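Does a Junk Bin Really Keep Things Tidy?
By Maricruz Barajas

Grown-ups love to say, "Just put it in the bin!" They say it as if a bin were magic. I have my doubts.

A bin does one job well. It has a bottom and four walls, so small things can't roll under the couch. Toss in a marble, a bottle cap and a toy car, and they all stay in one place. So far, so good.

But is that the same as being tidy? Try a test. Put 30 small things in a box and ask a friend to find the red button. Then spread the same things out on a table and ask again. Which was faster? Don't take my word for it — time it yourself.

The trouble is that things in a bin hide each other. Flat things slip under fat things. Thin things stand up in the corners. You may have to move a lot of stuff just to reach the one piece you want.
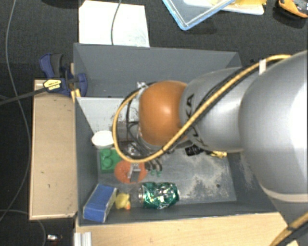 What about bigger bins?

Some people say the answer is a bigger bin. I'm not so sure. A wide, low bin does let you see more at once. A tall one mostly gives you a deeper pile. And big bins have a way of filling up.

What about labels?

A label that says "STUFF" tells you nothing. "Crayons" is better, but only if there are crayons inside. My neighbor Emmett Begay has a box marked "Batteries" with 51 rubber bands in it and not one battery.

Try it at home

Pick one mixed bin on Monday. Sort it into 2 smaller boxes, and look again on Friday. Are they still sorted? Mine weren't.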